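5 min read | 15 shares | 2 comments

3.2 Leg-to-seat joints

The Skarnden stool ships flat, with push-fit legs. Assembly is done with the seat inverted, so that each leg is pressed straight down into its corner. 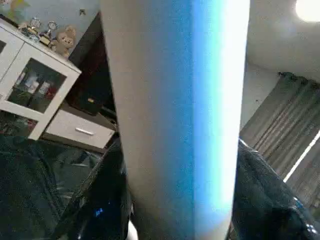
3.3 Order of insertion

The underside of the seat carries diagonal bracing in an X. Loose legs were kept on a black ground covering next to the work — white parts are easy to find against it.

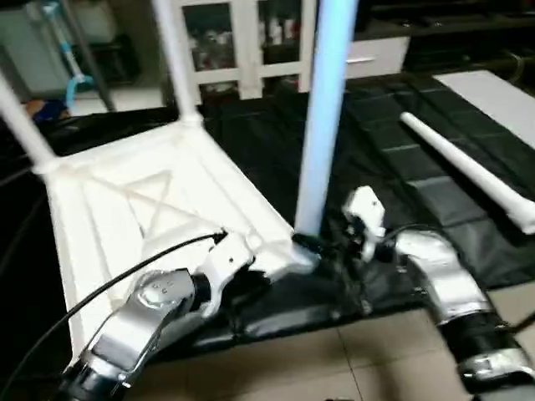 Mitra Ghorbani objected that inserting adjacent legs first makes the seat tip, and that opposite corners should be filled in turn. We adopted her order for all later builds.

Tilt was judged by eye. A leg that leans at the joint is withdrawn and reseated before load is applied.
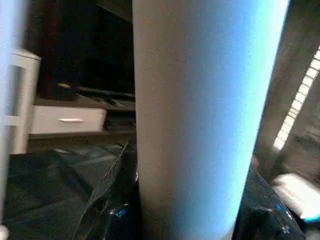

Does a leaning leg straighten under load? It stays tilted, and the joint wears on one side.

Axial load was then raised to 700 N, and to 900 N for the Bagheri variant — same seat, longer socket.
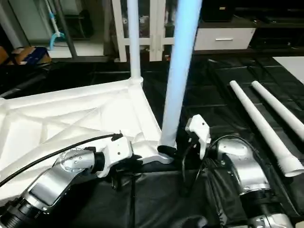
Figure 2. Tube seated in the black socket at the corner; two further tubes at right.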